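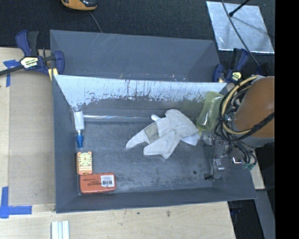

I spent most of July clearing out my late uncle's workshop in Tustthorpe, and I want to write down how it went while I still remember it. He repaired clocks and radios there for most of his life, and he kept the parts from everything he couldn't fix. My cousin Mei Sorensen came up for the first week. We set up a sorting table near the door and used gray bins with sloping sides, one behind the other. A scuffed bin is fine for this kind of work. Ours had the same worn pale patches on the inside wall, and screws slide down a sloped side well enough that you can get at them without digging.

The first decision was what to keep. Mei wanted to keep anything with a maker's name on it. I wanted to keep anything I could picture someone using. We ended up with a rule that if neither of us could say what a part came from, it went in the scrap pile. By the end of the first day the scrap pile was bigger than the other two put together and we were both fine with that.

The clocks were easier. There were 7 complete ones, and Reginald Dunleavy, who used to buy from my uncle, took all but two. He didn't haggle and neither did I. I kept a small mantel clock with a chipped foot that I remember from when I was a kid, and Mei took the kitchen clock. Hers runs a little fast.

The paperwork took longer than the parts. My uncle wrote a card for every repair, with the customer's name, the fault and what he charged. One box alone held 269 cards. I read too many of them. A lot just say "cleaned, oiled, no charge." One says "nothing wrong with it, showed her the switch." I kept that box and recycled the ones that had gotten damp.

The workbench was the last thing out. It had been built in place and was wider than the door, so Ezekiel Kowalczyk came over with a saw and we took it apart in 3 sections. He is going to use the top for shelves in his garage.

I still have two boxes of radio tubes in my hallway. If you know anybody in the area who restores old sets, send me a note and I'll hold on to them until the fall.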